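베란다에 박각시가 왔다

5월 들어서 아침마다 베란다에 나가는 게 습관이 됐다. 작년 가을에 심은 인동덩굴이 드디어 난간을 넘어가기 시작했고, 무엇보다 꽃이 피면 손님이 올까 싶어서. 그런데 정작 손님은 아침이 아니라 저녁 7시 반쯤에 왔다. 설거지하다가 창밖에서 뭔가 부웅 하는 소리가 나길래 처음엔 말벌인 줄 알고 창문부터 닫았다 ㅋㅋ

가만히 보니까 말벌치고는 너무 통통하고, 꽃 앞에 딱 멈춰서 긴 대롱을 쭉 뻗고 있는 거다. 박각시였다! 그것도 우리 집에서! 벌새를 봤다는 사람들 얘기가 대부분 이 녀석이라는 건 알고 있었는데, 직접 보니 왜들 그렇게 착각하는지 바로 이해가 됐다. 날갯짓이 너무 빨라서 날개는 거의 안 보이고 몸통만 둥둥 떠 있는 느낌이랄까.

그날부터 저녁을 일찍 먹고 의자를 내놨다. 모기향도 껐다(덕분에 발목에 다섯 방 물림). 사흘 연속 왔고, 나흘째는 비가 와서 안 왔고, 그다음 날 다시 왔다. 같은 녀석인지는 모르겠다. 오른쪽 뒷날개 끝이 살짝 닳은 애가 하나 있는데 걔는 확실히 두 번 봤다. 사진은 283장을 찍었는데 초점 맞은 게 딱 27장이고, 그중에 대롱까지 제대로 나온 건 더 적다. 셔터 속도를 아무리 올려도 해 질 무렵이라 금방 어두워져서 어쩔 수가 없다.
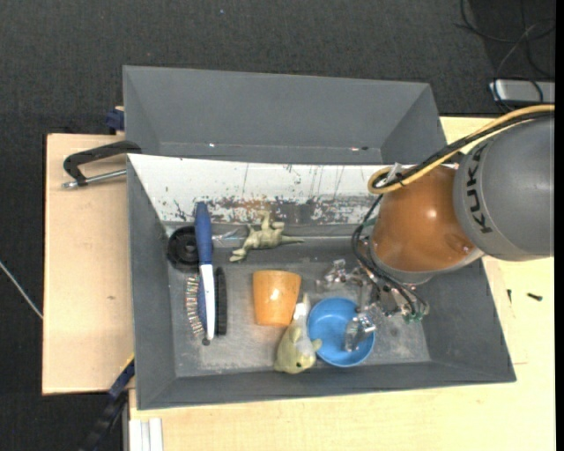
인동 말고 분꽃도 같이 심어 보라고, Bhavana Sastry 님이 지난 글에 댓글을 남겨 주셨다. 분꽃은 오후 늦게 피니까 박각시가 돌아다니는 시간하고 잘 맞고, 인동이 지고 난 뒤에도 한참 꽃이 이어진다고. 화분은 깊은 걸로 하고, 첫해에는 욕심내지 말고 두 포기만 심으라는 말씀도 덧붙이셨다. 감사합니다! 바로 씨앗 주문했어요. 지금 심으면 좀 늦은 것 같긴 한데 베란다가 남향이라 한번 믿어 보려고요.

그런데 꽃만 있다고 되는 건 아니고 애벌레가 먹을 풀도 있어야 한다. 작은검은꼬리박각시 같은 애들은 애벌레 때 꼭두서니를 먹는다는데, 우리 아파트 뒤쪽 울타리에 꼭두서니가 엄청 엉켜 있다. 해마다 여름이면 예초기로 싹 밀어 버리는 바로 그 자리다. 올해는 관리사무소에 구석만이라도 좀 남겨 달라고 말해 볼까 하는데, 뭐라고 말을 꺼내야 이상한 사람 취급을 안 받을지 고민 중이다. "나방 때문에요"라고 하면 오히려 더 밀어 버릴 것 같고...

아, 그리고 농약. 인동 새순에 진딧물이 새까맣게 붙었는데 약은 안 치고 물 분무기로만 떨어뜨리고 있다. 어제 보니까 무당벌레 애벌레가 두 마리 붙어 있어서 이제 분무기질도 살살 하는 중. 잎이 좀 쪼글쪼글해도 꽃은 잘 핀다.

분꽃 싹 올라오면 또 쓸게요. 혹시 아파트 화단에 풀 남겨 두기 성공하신 분 계시면 댓글로 비결 좀 알려 주세요!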